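Grurgate Shared Robot Bench
Frequently asked questions about teaching tasks by hand and by remote control
Last updated 11/13/19

General

What can I do on the bench?
You can book time on a pair of table-mounted arms and record yourself showing them a task. The recordings are yours to take away. Most people use them to train a controller of their own, and a few only want to find out whether a job is possible at all before spending money on it.

Do I need to be able to program?
For recording, no. Everything at the bench is done with your hands, the foot pedal and one screen. You will need some programming afterwards if you plan to train on the recordings yourself. If you don't, ask us about the Uvuvow project, which takes in outside recordings and sends back a trained controller at the end of each round. The next round closes in March.

How long does the introduction take?
30 minutes, and it has to be done in person. We cover the stop button, the pedal, how to park the arms and how to name your files. You can book your first proper session for straight afterwards.

What is the difference between Sepp and Illico?
Sepp is the remote control set: two small hand-held arms that you move and the big arms copy. Illico is the recording software. You can use Illico without Sepp (when you are guiding an arm by hand) but Sepp won't do anything unless Illico is running.

Guiding by hand or by remote?

Which should I choose?
If the task uses one arm and moves slowly, guide it by hand. You hold the arm near the wrist, press the pedal, and it goes slack enough to be led. You feel straight away when the fingers touch something, so people pick it up quickly.

If the task uses both arms, or if you are going to train on the camera pictures, use Sepp. When you guide an arm by hand your own arm and sleeve end up in the recording, and they won't be there when the robot has to manage on its own.

Can I mix the two in one set?
Illico will let you. We would keep them in separate folders and try training on each before putting them together. The speeds are usually quite different.

Can I feel anything through Sepp?
Very little. There is a light spring on the trigger but it does not push back when the gripper closes on something. You have to watch. New users tend to squeeze far too hard for the first few tries, and then too gently for a while.

Is there a delay?
A small one. You will notice it if you make quick flicks. At normal working speed most people forget it after the first few goes.

I'm left-handed. Does it matter?
Both halves of Sepp are the same, so no. On a one-arm task, choose the arm on your better side and stay with it for the whole set.

Setting up a task

What sort of task is good for a first session?
Something with a plain start and a plain finish. Picking up one thing and setting it down in a tray is the usual one. Opening a drawer is a step harder. Anything with cloth, string or sticky tape should wait until you have a couple of sessions behind you.

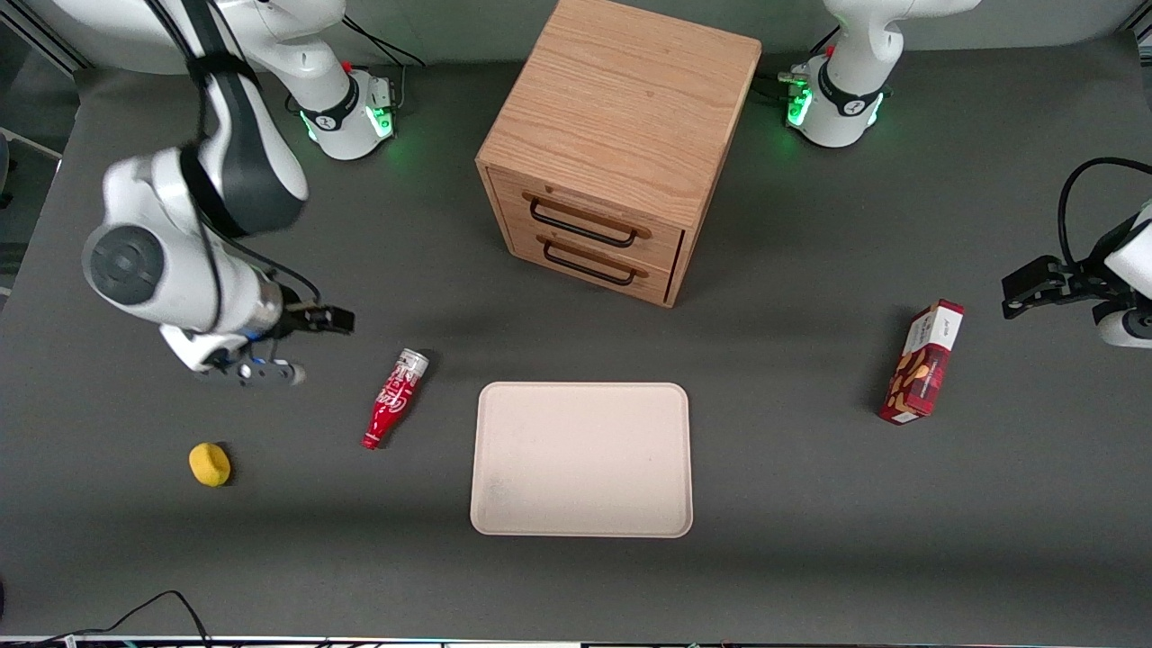
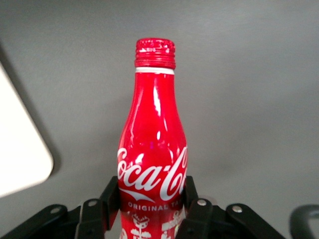

A reader who tried bottles for a first set wrote to say that the grasp itself was easy and that most of the bad takes came from setting them down, with the trigger let go a moment too early. Slowing the last part of the move helped, and so did stopping dead before opening the fingers. We would agree with that, and would add that you should do the pause in every take once you have started doing it.

Can I bring my own objects?
Yes. They need to fit in the gripper and weigh no more than a full drinks can. No glass, no open liquids and nothing sharp. Food is fine if it stays in its packet. If your thing is very shiny or see-through, bring a dull one as well so that you have something to compare it with.

How should I lay things out?
Leave room round each object for the fingers to come in from both sides. Move things a little between takes. If the tray and the object are in the same place every time, the robot learns the place and is lost as soon as somebody shifts them. On the other hand, don't scatter things so widely that you are at full stretch half the time. The arms are slow and clumsy out there and your recordings will be too.

Do I have to have other objects on the table?
You don't have to. If the robot will meet clutter later on, record with clutter. Start with the plain version, get a clean set, then add things one or two at a time. Write down which takes had what.

Can I use both arms when the task only needs one?
You can leave the second arm parked, and for a first set we would. An idle arm that drifts about in somebody's hand while they concentrate on the other one gives you a lot of movement that means nothing.

Which cameras are recorded?
The fixed view of the table and the wrist views. All of them are on by default. You can switch any of them off in Illico, but it is much easier to throw a view away later than to wish you had it. Check each one on the screen before your first take. The wrist views in particular can look fine at rest and then lose the object behind the fingers when you close in at a steep angle.

Recording

How many takes do I need?
It depends on the task, which we know is an annoying answer. For one object going to one tray, 30 clean takes will show you whether you are on the right lines. For a task with a drawer in it, plan on 200. The biggest set anyone has made at Grurgate has 2000 takes, spread over a whole winter and more than one operator, and it covers a single job with a lot of different objects.

What counts as a clean take?
One that begins with the arms in the parked position, gets through the task and ends with them back there. A small wobble or a second try at the grasp is fine, as long as you got it in the end. Some people keep those on purpose so the robot has seen what to do after a miss. Dropping the object on the floor is a bad take. So is stopping halfway to scratch your nose.

Should I delete the bad ones?
Mark them as failed and leave them where they are. Illico skips failed takes when it exports unless you tick the box. The button is the red one next to "next take". It asks you once whether you are sure.

How fast should I move?
Slower than you would with your own hands, and steadily. Long pauses while you decide what to do next are worse than slow movement. If you find you keep stopping in the same spot, do a few dry runs with the recorder off until you know the path.

Can two people share a set?
Yes, but agree on how the task is done first. Which side the fingers come in from, whether you lift straight up or at a slant, where in the tray the thing goes. Two people with two different habits make a set that is harder to learn from than either person's half would have been. Enter your initials in the operator box so that the halves can be pulled apart.

My hands get tired. Is that normal?
Yes. Take a proper break between blocks. Sets made at the end of a long afternoon are easy to spot when you play them back.

What if the arm stops on its own?
It has reached a limit or bumped into something. Let go of the trigger, look at the message on the screen, and clear whatever is in the way. Then hold the pedal down and lead the arm back to a comfortable position. Please don't restart Illico to get rid of the message. If it comes up three times in one session, tell us before carrying on.

After the session

What format do the recordings come in?
One folder per take, with the video files, the joint positions and a short text file holding your notes. The gripper opening is stored next to the joints, on a scale from closed to open. There is a reader script in the Grurgate downloads area.

How long do you keep them?
Until the end of the term after the one you recorded in. Bring your own drive. The files are large and the upload from the bench is slow, so allow time for copying at the end of your slot.

Will the robot do exactly what I showed it?
If you use plain playback, yes, the same path each time, and it will close on thin air if the object has moved. Playback is handy for checking a recording. A trained controller looks at the cameras and works out its own path from all your takes together, so it won't match any one of them.

It trained without errors but the arm just hovers over the object. What did I do wrong?
Most often the takes have a long wait before the grasp, and the controller has learned the wait. Play some back and look. Trimming can help. Recording a fresh batch with a steadier approach usually helps more.

Can I run my own controller on the bench?
Yes, with one of us in the room for the first run, and at reduced speed. Put "own controller" in the notes when you book.

Can I move the drawers, tray and other bench items?
Move them as you like during your slot. Put them back on the shelf when you leave, and leave both arms parked with the pedal under the table.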